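Progress report to the Engebretsen Fund: Teaching hand tasks by remote control
Project: Darndale. Prepared by the project lead at Manska. 22 Jun 2019
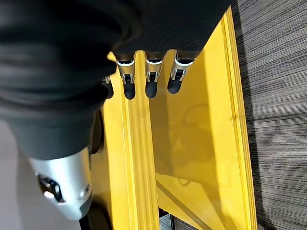 1. Summary of the period

In this period we moved from building the equipment to collecting real demonstrations. An operator wears a control glove and guides the robot hand through a task, and the system records the joint positions, the operator's commands and the view from the small camera at the wrist. The current group of tasks is about handling yellow objects with a glossy surface and raised edges. We chose them for the first group because the finish reflects the light and the edges are thin, and both things gave us trouble in the earlier tests.

At the closing date of this report we have 3070 recorded demonstrations. Of these, 1434 have passed our review and are ready for training. The others are waiting for review or were put aside.

2. Work completed

The remote control station is finished and in daily use. The delay between the operator's hand and the robot hand is now small enough that new operators stop complaining of it after the first hour. In December we still had to ask them to move slowly on purpose, and this made the recordings unnatural.

We wrote a training guide for operators, seven pages long. It explains how to begin a demonstration, how to bring the fingertips near a surface without pressing, and when to stop and mark an attempt as failed. The first version was too technical. We wrote it again in simple words after two operators told us they had read it and still did not know which pedal to press.

We also tried the second method from our proposal, in which the operator holds the arm and moves it directly by hand. It works well for large movements such as reaching and lifting. For the fingers it is not practical, as the operator's own arm often covers the camera view. We will keep direct guiding for the approach part of a task and use the glove for the contact part.

3. Quality of the demonstrations

Our main rule is that a demonstration is accepted only if the contact between fingertip and object can be judged from the wrist camera. This is stricter than what we promised, and it is the reason for most of the rejected recordings. In 510 cases the recording was refused for this reason alone, although the task itself was done correctly.

We think that the rule should stay. When we trained a first model on mixed material, it learned to close the fingers too early. With accepted material only, this fault became less common. The comparison was small and we do not want to claim too much from it. A proper comparison will be in the next report.

Reflections stay a difficulty. On a shiny surface the model sometimes treats a reflected line as a real edge. We have changed the position of one lamp and we are testing a cover for the other.

4. Problems and delays

The glove from our supplier Drarkden arrived five weeks late, and the calibration file was for the left hand. The correct file was sent quickly after we wrote to them, but we lost time on the schedule. We have made up a part of it by running two shorter sessions per day in place of one long one. The operators prefer this, and their work in the afternoon is better.

The thumb is still the weak point of remote control. The operator's thumb and the robot's thumb do not move in the same way, and our present mapping is a compromise. Operators learn to correct for it, but we would like the system to do this correction for them.

5. Budget

Spending is inside the agreed limits. Repair costs were lower than planned and operator hours were higher. We ask for permission to move the unused repair money to operator hours for the next period. The total amount does not change. The signed table is sent separately.

6. Plan for the next period

- Finish the review of the waiting demonstrations.
- Test a new thumb mapping with at least three operators.
- Start the second group of tasks, with soft objects.
- Repeat the training comparison on a larger set.

We would be glad to receive your answer about the budget change before the second group of tasks begins, so that we can offer the operators their new hours in time.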